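Simus (demonstration collection)

Simus is a simulated kitchen used for gathering demonstrations, the recorded examples from which a learning system picks up how to do a task. It was started by Abdelghani Zaki as part of the Prerkimari project, and it has grown into one of the livelier small collections of its type. People steer a virtual robot through everyday kitchen chores, the software records every movement, and the recordings are then used to train a control policy that tries the same chores by itself.

Background

Teaching a robot by example is an old and very appealing idea. Instead of writing out each motion by hand, a person performs the task through the robot, and a program looks for the pattern that links what the robot senses to what it should do next. The method is usually called imitation learning or learning from demonstration. Its appetite for examples is large, and each one takes a person's time.

A simulator takes away many of the delays. The kitchen can be put back in its starting state at the press of a key, several people can work in their own copies of it at once, and a bad grasp costs nothing but the attempt. Simulation also gives exact records: the angle of a knob or the position of a finger is known at every step, with no extra sensors needed. This makes it possible to check a recording automatically, and it opens up a wonderful range of questions that would be slow to study on hardware.

The first version of Simus had only 2 tasks, both built on turning a knob. Doors and the faucet were added later, along with starting positions that vary from one attempt to the next.

Tasks and scene

The kitchen is deliberately plain. Shapes are simple and most surfaces are white or gray, which keeps rendering quick and lets the operator concentrate on the parts that move. Knob turning remains the best known group of tasks. It looks easy and is surprisingly rich — the gripper has to come in at a useful angle, meet the knob without knocking into anything else, and keep contact as the knob rotates. 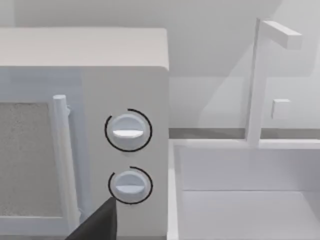 A gripper finger at the lower of two knobs on the simulated microwave, with the sink to the right.

Knob tasks also show how differently two people can solve the same problem. Some operators push on the edge of the grip bar with a single fingertip, while others prefer to close the gripper on it and turn the wrist. Simus keeps both styles and labels them, so that a researcher can train on one, the other, or a mixture.

Recording

Demonstrations are collected with a program named Tatlı, which passes the operator's hand motions to the virtual gripper. Each attempt is saved as an episode containing the rendered views, the joint positions, the commands sent, and the state of every movable object. The operator marks the start and end. An episode counts as successful when the target object reaches its goal position and stays there for a short hold period.

Failed attempts are kept in a separate folder. Zaki argued for this from the start, on the grounds that a near miss followed by a good recovery can teach a policy a great deal about getting out of trouble.

Review and release

A second program, Fikar, replays every episode and flags long pauses, sudden jumps, and contact with objects that play no part in the task. Flagged episodes go to a human reviewer, who can trim them, relabel them, or leave them out.

The release dated 2020-10-08 holds 1,886 successful episodes and 164 failed ones. During review, 88 further recordings were removed, mostly for long stretches with no movement. The full set comes to over nine hours of motion.

Use in training

The usual starting point is behavior cloning, in which the policy is trained to copy the operator's command at each step. Small errors can build up and carry the gripper into positions that no demonstration covers, and this is where the varied starting positions and the saved recoveries are especially welcome. Other users treat the demonstrations as a head start for reinforcement learning, letting the robot practice from there.

Limitations

Contact in the simulator is simplified. Friction on the knobs is uniform, and the finger does not flex as a padded one would. Policies trained only on Simus should be expected to need more examples before they work on a physical robot. The collection also leans toward right-handed operators, a matter the project hopes to correct in later releases.

See also

Behavior cloning
Imitation learning
Robot teleoperation
Sim-to-real transfer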